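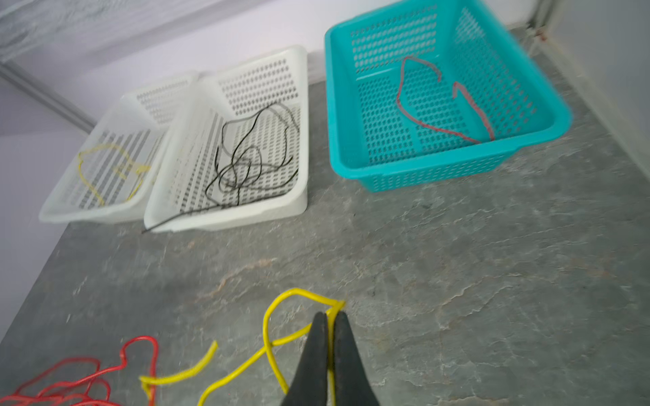

Two white baskets and a turquoise one along the back of a stone-textured countertop.

Bedtime Bath Product Reviews, README
Last updated September 2019

Hi and welcome! I've been writing up kids' bath and hair products on my blog for a while now, and so many of you asked for my notes in one place that I finally put them all in a spreadsheet (well, four spreadsheets, but we'll get to that). Please read this before you download, it'll save you an email to me!

What's in it

There are 606 products in the main file, and 3,676 short notes to go with them. Shampoos, detanglers, bubble bath, body wash, those bath crayons my youngest tried to eat. A note can be one word ("sticky") or a whole paragraph, depending on how bedtime was going.

The files

products.csv: one row per product, with brand, type, size, scent and what I paid
notes.csv: everything we said about it, matched up by product number
hair.csv: the detangler tests, which got so long they needed their own file
retired.csv: things I can't find in stores anymore

The brands you'll see most are Grotach and Welby. Grotach sent me free samples of their foam wash in August, and every one of those rows has "gift" in the source column. Everything from Welby I bought myself. Fallahi only makes two things for kids, but we went through so much of the coconut detangler that it has 330 notes all on its own!

How we score

Each product gets a 1 to 5 for smell, rinsing out, tears and "would I buy it again." My kids pick the smell score and I do the rest. If a box is blank, we didn't test that part. Please don't read it as a zero! I did that myself in an early chart and made a perfectly nice shampoo look terrible.

Things to know

My kids have thick, curly hair, so the hair scores may not match what you get with fine, straight hair. Prices are what I paid at the Kurport outlet near us, before tax. I'm also not a doctor, and nothing in the tears column tells you if a product is safe for eczema or allergies.

Product numbers go past 800 even though there aren't that many products. I deleted a bunch of duplicates and didn't want to renumber everything.

Using it

Help yourself for anything personal or for school. If you post a chart from it, a link back to the blog would make my day. For anything you plan to sell, write me first through the contact page.

Still on my list: sunscreen, toothpaste, and fixing the sizes that got typed in as ounces in one row and milliliters in the next. Sorry about those!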